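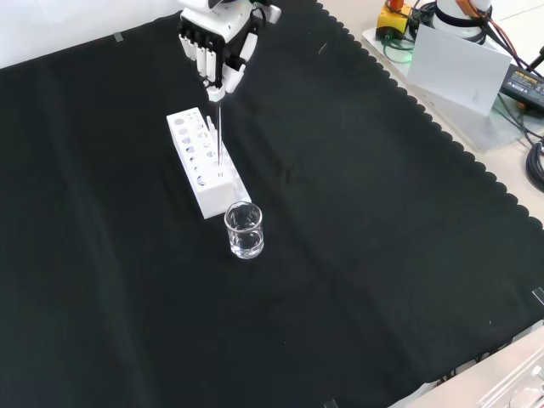 Search articles Enter keyword Go

Sulell wagon: revised towing figures

Sulell has revised the towing data for the all-wheel-drive diesel wagon. Braked capacity on the Durnitz trim is reduced by 187 kg for vehicles fitted with the factory tow bar and the 19-inch wheels. The unbraked figure is unchanged. Owners with the smaller wheels are not affected.

The change follows a recalculation of rear axle load with a full tank and four adults aboard. The tow ball limit also drops by 35 kg, which will matter to anyone pulling a camper trailer with a front-mounted toolbox. Re-weigh the trailer at the ball before the next long trip. Moving one jerry can behind the axle may be enough.

Peak torque remains 345 Nm. The transmission cooler supplied with the Monov towing pack does not restore the earlier rating, although it is still recommended for sustained grades in summer. Aftermarket bars, including the Figueiredo unit, carry their own compliance plate. Where the plate and the handbook disagree, the lower number applies.

Replacement handbook pages and a new door-jamb label are available from the dealer service counter at no charge. Cars built after February leave the factory with the correct label. Ghazala Lashari is collating members' weighbridge dockets for the technical pages; please include tyre size and fuel level.

Last updated: Oct 4, 2018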